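Kategorie: Studierendenprojekte / Robotik / Datensätze

# Plavari – Datenkarte zum Projektkurs Schaltschrankbedienung

Stand: 2020-02-22
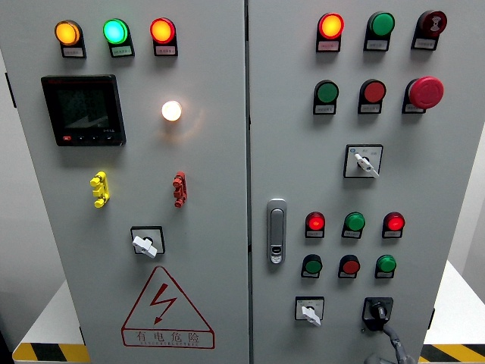
**Darf der Datensatz in anderen Lehrveranstaltungen verwendet werden?**
Die Verwendung in Lehre und Forschung ist gestattet, sofern der Projektkurs als Quelle genannt wird. Eine gewerbliche Nutzung bedarf der schriftlichen Zustimmung der Kursleitung.

## Inhalt

Plavari umfasst 3.778 Episoden, die von vier studentischen Arbeitsgruppen erstellt wurden. Gegenstand sind Drucktaster, Drehschalter und Not-Halt an zweitürigen Schaltschränken. Leuchtmelder werden als eigene Klasse geführt – ihr Zustand ist je Episode am Anfang und am Ende vermerkt.

## Aufteilung

- train: 3.578 Episoden
- test: 200 Episoden

## Einschränkungen

Die Beschriftungsschilder unter den Bedienelementen sind vielfach nicht lesbar und wurden nicht transkribiert. Für sicherheitsrelevante Anwendungen ist der Datensatz nicht freigegeben.

## Kontakt

Pendo Rashidi, Kursleitung

Verwandte Einträge
- Emis: Greifaufgaben für das erste Semester
- Mutiso – Auswertungsskripte
- Gukumance: Wettbewerbsregeln, Fassung November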